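Getting to Groen castle without a car, and is the tower worth it?

Posted in Day Trips and Sightseeing

mapledrift
Hi all! My sister and I are staying in Britthorpe for a few nights in July and we'd love to see the old summer palace at Groen (the one with the painted ballroom and the clock collection). We won't have a car. Is there a bus, or are we stuck paying for a taxi? Also, my knees aren't great and I read there are 134 steps up the tower. Can you see enough without climbing it? We'd probably want lunch out there too.

2 replies

Uko
I did this last summer and it was easy! Take the 108 bus from outside Britthorpe station and stay on till the end of the line. From there you walk up a lime avenue – flat the whole way, with benches. I'd catch the 9 a.m. one, as the ballroom gets stuffy and crowded by lunchtime.

Skip the tower if your knees are bad. The stairs are narrow and people come down while you're going up, so there's no stopping for a breather. You get nearly the same view over the lake from the terrace behind the chapel, and that's included in the garden ticket. I spent most of my time with the clocks anyway, and I don't even like clocks! Ask at the desk for the paper guide, the labels in the rooms are tiny.

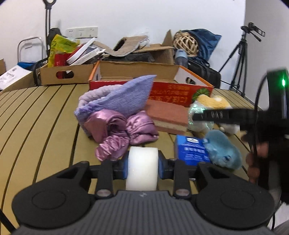
bruneo_fan
bus is fine but check the last one back, we missed it and had to get a cab. Cafe Bruneo by the gate does good soup, cakes are pricey. I did climb the tower and thought it was the best part, so I guess it depends on you. They said there are 3000 books in the library but it was roped off when we went, so don't go just for that. Bring a sweater, the rooms on the north side are cold even in summer.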